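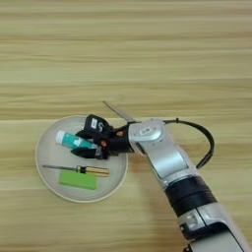

本学期我们组的题目是“协作机械臂桌面操作规程的编写与试行”，听上去像是给别人擦屁股的活，做下来也确实差不多。实验室原来有一份规程，贴在门后面，两页，第一条是“注意安全”，第二条是“严禁违规操作”，至于什么叫违规，没有第三条。我们的任务是把它改成一份能照着做、也能照着查的东西。选题时 Gayan Uddin 主张从碰撞力和急停写起，显得有技术含量；后来我们还是从盘子写起：一只浅灰色的圆盘，里面放一支蓝绿色的软管、一把黄柄螺丝刀和一块黄绿色的长方块，机械手从右下方伸进来，手指围在软管旁边。这种摆法在实验室每天都能见到，而旧规程对它一个字也没有提。螺丝刀算工具还是算被操作物？线缆在手腕外面绕出那么大一个弯，算不算侵入工作区？为了这两个问题，我们开了三次会。

小组成员：Vasanthi Sultana（组长，规程正文）、Gayan Uddin（风险评估）、Nuwan Majumder（试行与记录）、Lakmal Cassim（文字与术语）。指导教师：Shafiq Pathirana。

## 一、背景

实验室的桌面操作平台内部叫 Povau，名字的来历已经没有人说得清，连拼写也有两种。平台供本科生课程和两个研究生课题共用，用途是让机械臂在桌面上抓取、移动、放置日常物品。使用的人多，换手频繁，交接基本靠口头，口头的内容基本是“应该没问题”。

我们读了协作机器人安全方面的公开标准，主要是 ISO 10218 和 ISO/TS 15066。读标准的体验不必多说，Lakmal 的评价是“每个字都认识”。这些文件面向的是工业场合的制造商和集成商，直接搬进一间教学实验室，会出现两种结果：要么写得太满，没人遵守；要么写得太松，和门后那两页没有区别。所以我们把目标定得比较低：新规程不替代标准，只管一张桌子、一条臂，以及站在旁边的人。

Shafiq 老师在开题时提了一个要求：每一条规定都必须能由一个不懂机器人的人当场判断“做到了”或“没做到”。这个要求后来毙掉了我们初稿的大半内容。

## 二、旧规程的问题

我们先翻了 Povau 平台的使用登记本，共有 741 条记录。登记本设有“异常情况”一栏，其中 135 条填了字。内容详略不一，较详细的写有时间、动作和处理方式，较简略的只写了一个“卡”字。还有一条写的是“同上”，而它上面那条是空白。

把这 135 条归类花了不少时间，争论主要发生在 Gayan 和 Nuwan 之间。Gayan 认为应当按危险来源分，Nuwan 认为应当按当时谁在场分，理由是他想知道是谁写的“卡”。最后按发生阶段分为四类：

- 准备阶段：物品摆放不当、桌面未清理、容器移位；
- 启动阶段：运行前未确认急停、速度设置沿用上一个人的；
- 运行阶段：线缆牵挂、物品滑落、人手进入工作区；
- 收尾阶段：断电前手中仍夹有物品、未复位。

我们本来准备给每一类画柱状图，画出来之后撤掉了。登记本是自愿填写的，认真的人填得多，出了事的人填得少，照这个数据画图，结论会是越认真的人越危险。因此本报告只把登记本用作条款的来源，不做比例上的推断。

旧规程对准备阶段完全没有规定，而这恰恰是最容易写成检查项的部分。初稿里关于准备阶段的内容只有一句“确保物品摆放合理”，被 Shafiq 老师在“合理”两个字上画了一个很大的圈。

## 三、新规程要点

新规程正文由 Vasanthi 执笔，改了很多稿，文件名最后停在“终稿_真的_改”。下面摘录讨论最多的几条，并附编写时的考虑。

### 3.1 物品与容器

> 第 4 条　运行前，由操作员逐件报出容器内物品的名称，由观察员对照任务单确认。任务单上没有的物品，移出桌面后方可运行。

“逐件报出”这四个字遭到过强烈反对，大家都觉得对着盘子念“软管、螺丝刀、方块”很傻。试行第一天确实很傻。不过念出来以后，两个人对“那个绿的”理解不一致的情况当场就能暴露，任务单的写法也跟着规范了。Lakmal 为此编了一张术语表，规定任务单里不得出现“那个”“小的”“上次那种”。

> 第 5 条　带尖端或刃口的物品，尖端不得朝向操作员和观察员的站位；未列为本次抓取目标的，不得与目标物品叠放。

这一条就是为螺丝刀写的。Gayan 坚持螺丝刀属于工具，应当收进工具柜；Nuwan 认为放在盘子里就是被操作物，身份由位置决定。两种说法都有道理，最后的条文绕开了身份问题，只管尖端朝哪边。写标准的人大概也经常这么干。

需要说明的是，“尖端朝向”只约束物品静置时的状态。机械手抓起螺丝刀以后尖端会指向哪里，取决于抓取姿态，这部分放在第 9 条，由任务单限定允许的抓取方式。没有写明抓取方式的尖锐物品，一律不抓。

### 3.2 线缆

> 第 7 条　外露线缆应在低速下随机械臂走完本次任务的全部路径，观察员确认其不触及桌面物品、不绷紧、不进入手指开合范围。

初稿写的是“线缆不得松垂”。这句话很有气势，可是线缆留得太紧，手腕一转就会拉扯接头；外面那道弯本来就是给关节活动留的余量。我们又试着规定弯的大小，发现换一个姿态，弯就变成了另一个样子，尺子没有地方放。最终改为先慢速走一遍。这条比较费时间，也是试行中被抱怨最多的一条。

手背一侧有一根细金属杆伸出，慢速走路径时一并检查。条文里原先没有它，是 Vasanthi 指出，检查的人看手指、看线缆，眼睛很少往手背那边去。现在第 7 条后面加了一句：“凡自手部或臂部向外伸出的部件，按线缆同样要求检查。”

### 3.3 人员

> 第 11 条　运行时现场须有 2 人：操作员与观察员。观察员不得兼做记录，不得使用手机，急停按钮须在其伸手可及处。

> 第 12 条　任何人需要将手伸入容器或手指开合范围，须先由操作员停机，并口头回应“已停”。听到“已停”之前，手不得越过桌沿标线。

第 12 条是全文最短命也最长寿的一条。短命，是它在讨论中被删过两次，理由都是“这还用写吗”；长寿，是每次删掉以后翻登记本，都会翻到一条让它复活的记录。东西滑了，人的第一反应就是伸手去扶，这个反应快过任何培训。我们没有办法改变反应，只能在桌沿贴一条线，让伸手的人多一个看得见的东西可以犹豫。

“已停”必须由操作员说，不能由伸手的人自己说。初稿漏写了主语，Nuwan 在试行时便自己对自己说了一句“已停”，然后伸手。从条文上看，他完全合规。

### 3.4 收尾

> 第 15 条　结束时先将夹持物放回容器，张开手指，退至停放位，再断电。容器内物品对照任务单清点后归还。

顺序不能换。夹着东西断电，下一个人上电时要面对的是一只攥着不明物体的手，这种见面礼登记本里出现过不止一回。

## 四、试行情况

试行于 2月18日（星期四）开始，由 Nuwan 负责。检查表用的是课程服务器上的 Zarnik 表单，填写后自动归档。选它没有别的原因，服务器上只有它能用。

试行中发现的主要问题如下。

**勾选疲劳。** 检查表第一版的每一条后面都有一个方框，填表人很快学会了一笔从上拉到下。第二版把其中几条改为填空，例如第 4 条要求写出物品名称，第 7 条要求写出观察员姓名。填空没法一笔拉下来，抱怨随之增加，我们把这理解为条款开始起作用，虽然也可能只是大家嫌烦。

**观察员走神。** 规程可以规定观察员不看手机，规定不了他看哪里。Gayan 提议每隔一段时间由操作员提问，试了一个下午就停了，操作员忙着想问题，自己也走神。目前的做法是缩短连续运行时间，两人换岗。这一问题没有解决。

**术语。** “容器”一词在初稿中指盘、盒、筐，有人问桌子本身算不算。Lakmal 补充定义：“容器指放置于桌面之上、用于承载任务物品的器具。”随后有人问托盘垫在盘子下面算一层还是两层。Lakmal 没有再补充定义。

**与其他小组的衔接。** 隔壁的 Ranasinghe 课题组也用同一条机械臂，他们有自己的启动流程，叫作 Atine 流程，比我们的短很多。双方商定准备和收尾两部分统一，中间部分各用各的。商定过程很友好，只是会议纪要至今还没有签字。

## 五、讨论

我们在写作中反复碰到同一个难处：写得越具体，越容易过时。第 5 条若写“螺丝刀”，明天换成剪刀就管不着；写“带尖端或刃口的物品”，又有人来问牙签。我们的取舍是正文写类别，附录列实例，附录可以随时改，改正文须经指导教师同意。

另一个难处是责任。旧规程的每一句都没有主语，读起来像是规定自己会执行自己。新规程要求每条必须写明由谁做，改完以后条文难看了许多，“由操作员”出现得过于频繁，Lakmal 一度想统一缩写为“操”，被组长否决。

本项目没有测量接触力，也没有评估手指夹持力对人手的影响，因此新规程不能作为人与运行中的机械臂直接接触的依据。这部分需要专门设备，也需要比一个学期更长的时间。规程中凡涉及人手的条款，一律以停机为前提，宁可慢一点。

## 六、后续安排

3月进行第二轮修订，处理以下事项：

1. 第 7 条慢速检查的耗时问题，考虑对路径未变的重复任务免做，前提是夹具和线缆均未动过，并由观察员签名；
2. 为第 5 条附录补充尖锐物品实例，牙签暂列“待定”；
3. 与 Ranasinghe 课题组完成会议纪要签字；
4. 登记本“异常情况”一栏改为必填，无异常的写“无”，不接受“同上”。

门后那两页旧规程在新规程批准之前仍然有效，请继续注意安全。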